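Teleop demos for two-arm assembly, worth the hours?

plumo_dan
Started in September driving both arms by remote to put tube furniture together. Plan is to record runs and train on them. First up is the frame with the fabric panel, one gripper on each side of the tall pole. 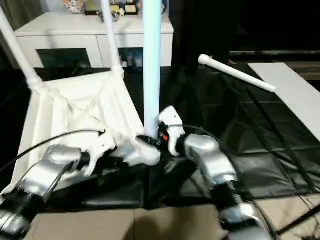 Both grippers at the base of the pole

Tilahun_K
Looks nice. So does every demo. How many runs do you throw away? If it's 6 out of 15 you're mostly teaching it your own fumbling.

plumo_dan
I keep the fumbles. It needs to see recoveries.

trimley77
Recoveries, sure, but we logged 2,121 runs at Trimley and the policy mostly learned to hesitate.

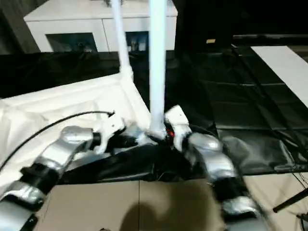

Force is my problem with remote driving. You can't feel a joint seat through a stick, so you squeeze until it looks right. With both grippers down at the hub like that and the fabric pulled toward the poles, I'd want to know what the load is, and video won't tell me. Moving the arms by hand gives you some of that back.

Gadisa Endale
Disagree with trimley77. Hand guiding two arms takes two people, and then you're training on two people arguing. Dan, what else is in the set?

plumo_dan
Two tasks besides the frame:

1. Chair, upside down, one gripper on the seat edge and one at the base of a leg

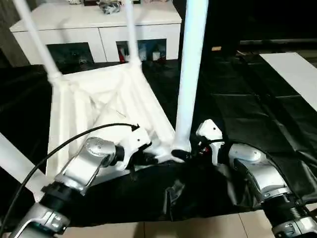

2. Single tube, using the wrist camera

Tilahun_K
Wrist view is where I get off. Once the part is between the fingers it blocks most of what you need. 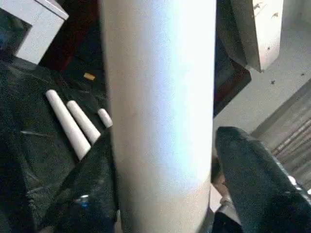
And then people add a third camera, and a fourth, and training takes all night. We did that at Tirnus. I'd cut it to one task and see if it can do that with the sticks put away.

plumo_dan
Not cutting the chair.

trimley77
Then post the failures too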